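Who Gets the House Key? Small Claims and Shared Homes After a Breakup
Student project report, spring term
6 min read
14 shares · 3 comments

When I picked this topic in March I thought I would be writing about divorce, and I had a whole shelf of library books to prove it. Then I spent a morning at the legal help desk in Tisevcombe, where Ruth Yeoman kindly let me sit in the corner and listen (with everyone's permission, and with no names written down), and I noticed how many of the people who came in had never been married at all. They had shared a lease, a car, a dog, a savings jar, sometimes for years, and now they wanted to know what happened to it all. So my project changed, and I'm glad it did.

My question became a simple one: when two unmarried people split up, how do they sort out the things they bought together, and does anything written down beforehand help them?

The short answer from my reading is that a married couple has a court process built for dividing property, and an unmarried couple mostly doesn't. In many places they fall back on ordinary rules about contracts and ownership — whose name is on the title, who paid, who promised what. That can feel very cold to someone who painted the kitchen and paid half the rent for years.
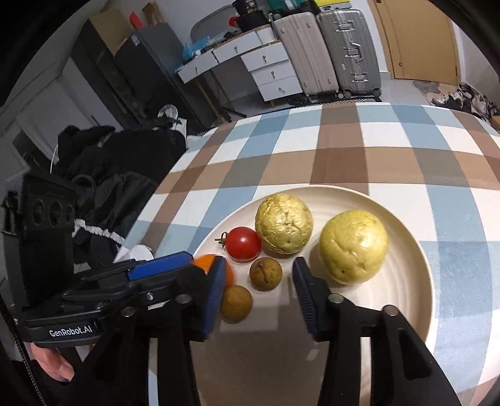 How I did the work

I read through the printed guides at the help desk, then made up a practice dispute with my project partner, Poppy Pickering, who was patient with me all term. Our pretend couple, whom we called Sugden and Terkden after two streets near the school, had bought furniture and appliances for 2,800 dollars and later put money into a used car, which brought the total they were arguing over to 3,831 dollars. The car was in Sugden's name only. Terkden had paid for most of the repairs and had kept some of the receipts, though not all of them.

We asked 3 classmates to read the file separately and tell us how they would split things. I had expected them to land close together, and they didn't come close! One gave the car to Sugden outright because of the title. One wanted it sold and the money shared. The last said Terkden should get the repair money back and nothing more. All of them asked the same thing, though, which was whether the couple had ever put anything in writing.

So on a Thursday we ran it again, adding a one-page agreement saying that repairs would be shared equally and that either person could buy out the other's half of the furniture. The answers came back much closer, and the only real argument left was over a rug worth 100 dollars (Poppy still thinks I wrote that part badly, and she may be right). 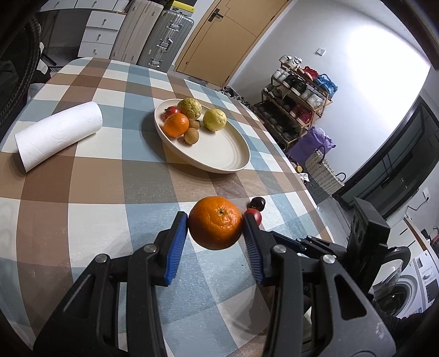

A mandarin orange, with a cherry and a tomato beside it.

What I learned

A living-together agreement doesn't have to be long or fancy. The samples I read from the Drirkport library covered rent, deposits, shared purchases, pets and who moves out first. Ruth told me she wishes more people would write one while they still like each other, and she also reminded me — more than once — that the rules change from state to state, so a real couple should ask somebody local before they rely on anything a student wrote.

If I had another term I would look at pets, which came up again and again at the desk and which I barely touched. I would also write a fuller practice file, with text messages in it as well as receipts, and ask a bigger group of readers to work through it.

Thank you to Ruth for the chair in the corner, and to Poppy for reading every draft, including the very long first one.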